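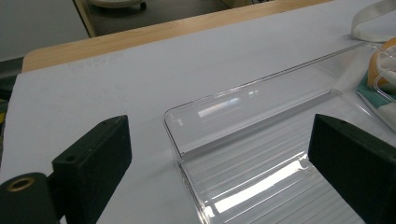 What is the best way to get a clear plastic tray clean without making it cloudy?

Wash it by hand in lukewarm water with a small squirt of dish soap, use your fingers or a very soft cloth, and let it drain on its edge. Most cloudiness is fine scratching from dry wiping, so the less you rub, the longer a tray stays clear.

I've been meaning to write this one up properly for ages, as clear trays are my favourite thing for a craft table (beads, buttons, seed packets, the little screws out of whatever I'm fixing) and I've ruined more of them than I'd like to admit. You can see what's in them at a glance, they weigh next to nothing, and they look lovely and crisp on a white board. They also show every fingerprint and every bit of lint, so a bit of a routine helps.

What you'll need

A sink or a big tub
Plain dish soap, nothing with grit in it
Two soft cloths, one for washing and one for drying
A soft paintbrush, about as wide as your thumb
A pinch of bicarb soda for sticky patches
Wet-and-dry paper in 1000 and 2000 grit, only if you have scratches to deal with
Plastic polish

Step 1: Dust first

Tip the tray out, turn it over and give it a tap. Then go around the inside with the dry paintbrush, paying attention to the line where the walls meet the floor of the tray. Whatever is left in there will be dragged across the plastic the minute you pick up a cloth, and sand or metal filings are the worst of the lot. I do this step outside if I've been potting up seedlings.

Step 2: Soak and wash

Fill the sink with lukewarm water and lay the tray flat in it. Ten minutes is plenty for everyday grime. Please don't use water straight from the kettle! I did that to a set of four from Shehu Homewares one August and every one of them came out with a belly in the bottom, and they rocked on the table ever after.

After the soak, wash the inside, the walls and the rim with your fingers or the cloth, in long light strokes. The underside of the rim collects a grey line of its own, so run a fingertip along there too.

Step 3: Sticky patches

Old label glue comes away with cooking oil. Dab it on, leave it for half an hour while you have a cuppa, roll the glue off with your thumb and wash again. For dried craft glue, mix the bicarb with enough water to make a loose paste and let it sit on the spot before wiping it away gently. Keep acetone and nail polish remover well clear. On some plastics they'll leave a white bloom that you can't wash out.

Step 4: Drying

Rinse in clean water and stand the tray on its long edge to drain. If your water is hard, as ours is here in Clemley, pat it dry with the second cloth so you don't get spots in the corners. Pat, don't polish.

Step 5: Scratches, if they bother you

Light scratches can be improved on a solid, thick-walled tray. Thin ones flex too much and I'd leave them be. Wet the paper and the tray, work over the mark in small circles with the 1000, rinse everything, then do it again with the 2000 until the patch is evenly hazy. Dry it off and bring the shine back with plastic polish on a clean cloth. I once picked up a sheet of 80 by mistake and that tray now lives under a pot plant.

Looking after the board underneath

A smooth white board laid flat over a wooden table saves the timber from glue and gives you a pale surface to work against, so dropped beads are easier to spot. Wipe it down with the same soapy water, well wrung out, and lift it now and then to dry beneath it — damp trapped against wood will mark it. For pencil smudges I use an ordinary white eraser. Mine is a Denen board with rounded corners, and those are much kinder to the hip when you're squeezing past.

Storing clean trays

Stack them with a sheet of tissue or kitchen paper between each one, and don't put them on a sunny windowsill, where some plastics go yellow and brittle. I keep mine in the Niltotley drawers beside the table, biggest at the bottom, and give the whole lot a wash when the seasons turn.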